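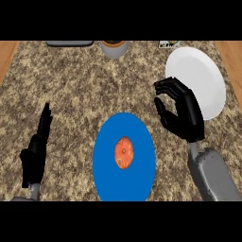

If the machine can plate the fruit, what is left of my shift, one prep worker at Skastitero asked when the trial was announced, and the site manager had no ready answer. We will use that question for the rest of this unit.

Unit 4. Tasks, jobs and who does the leftover work

Skastitero runs a contract kitchen in Ustelcombe with 58 people on the payroll. In July it began planning a two-armed station for the cold line, supplied by Zomatano. The tasks are first worked out in simulation: a counter, a white plate, a blue plate, one piece of orange fruit, two arms with black hands. A person does the real version of that job without thinking about it. The planning file for the cold line broke it into 222 separate steps.

Task and job are different units. A job at the cold line includes plating, but also checking deliveries, wiping down, covering for someone on break and telling the cook that the melon is bad. The station was bought for plating only. The rest stayed with the staff, and some of it was never written down anywhere.

What changed on paper
— Plating hours on the morning shift were cut.
— A new role, station attendant, was added at the same pay grade.
— Each attendant got 108 minutes of training, most of it on stopping and restarting.

What changed for people is harder to list. Several workers missed the talk across the counter. Others were glad to be off a task that hurt their wrists. Attendants said that waiting for a fault was more tiring than plating.

Reading: the Pelupessy case, pages 3 to 9 in the packet. That plant kept its attendants on rotation. Compare its schedule with Skastitero's.

For next class, pick a job you have held and write out its tasks. Mark the ones a supervisor would leave off the list.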